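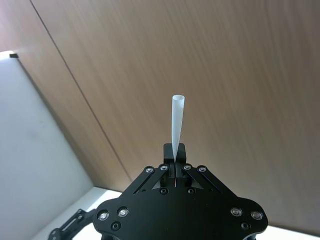
Last week we finished with grant income, so today I want to talk about regular giving, and why a charity's finance person gets so excited about small monthly gifts. I teach this with the funnel – wide at the top, narrow at the bottom, like that pale cone with its open mouth upward and its point down in the grip. The wide rim is everyone who has ever heard of your charity. The point is the handful who give every month and are still giving three years later. Most of your income planning rests on that point, and most of your budget gets spent up at the rim!

Quick reminder of terms, as a few of you mixed these up in the Monday quiz. A one-off gift is a single donation. A regular gift is a standing arrangement, usually monthly. A pledge is a promise that hasn't been paid yet (please don't book it as cash, I beg you). Attrition is the share of regular donors who stop during a period, and retention is the share who stay.

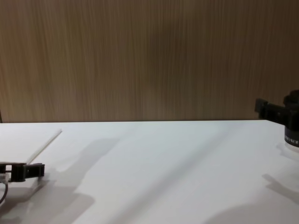
Wood-grain wall and white tabletop.

Our running case is Pindstead, the supported-living charity from the reader. When we meet them they have 1,384 people on their mailing list and exactly 70 regular donors. So 5 percent of the list gives regularly, near enough, and I'd like you to get comfortable doing that sum in your head. Now, is that good? It depends what the list is made of. Pindstead's list includes everybody who ever bought a raffle ticket, and a lot of those people only wanted the hamper. Clean the list first, then worry about the percentage.

Anas Saber runs their donor mail in the case, and his letters are in the appendix. Read the October one twice. The first time, read it as if it had landed on your own doormat. The second time, mark every place where he asks for something. I found three asks on one page, and the donor has to turn over to find out how to do any of them. I still like the letter (the story about the kitchen garden is lovely) but I'd move the form up front and drop the survey completely.

Compare that with Vatier, who ask for one thing, name one amount and say what it pays for. Less charming, I'll admit. Their retention is better all the same, and we'll argue in seminar about whether the letter is the reason. Algirdas Rozīte's chapter says it's the thank-you call that does it. I go back and forth on this one, and you're welcome to disagree with both of us in your essays as long as you show me your numbers.
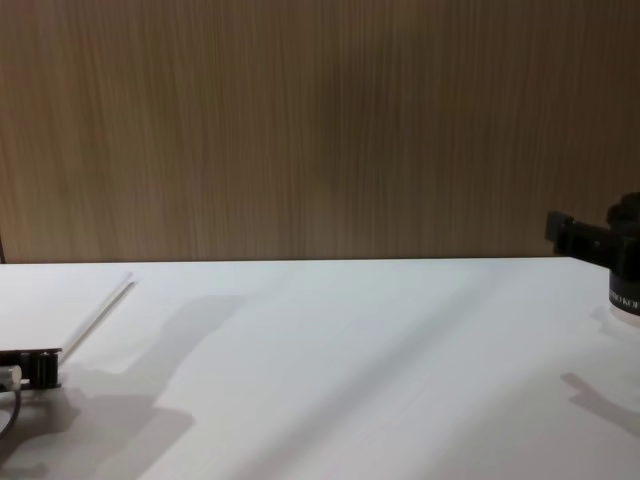 White tabletop against wood-grain paneling.

A word on restricted gifts. If a donor writes "for the minibus" on the form, that money is for the minibus, and it sits in its own fund until you spend it on the minibus. Mahrous got into a real tangle here – they raised more than the minibus cost and hadn't said anywhere what would happen to the extra. One sentence on the appeal would have saved them months of letters. Have a go at writing that sentence before seminar and bring it with you.

For next time, please read the Ostska accounts, notes included, and work out how much of their income is restricted. Pencil is fine. If you get stuck on the legacy income, skip it and we'll do it together on the board.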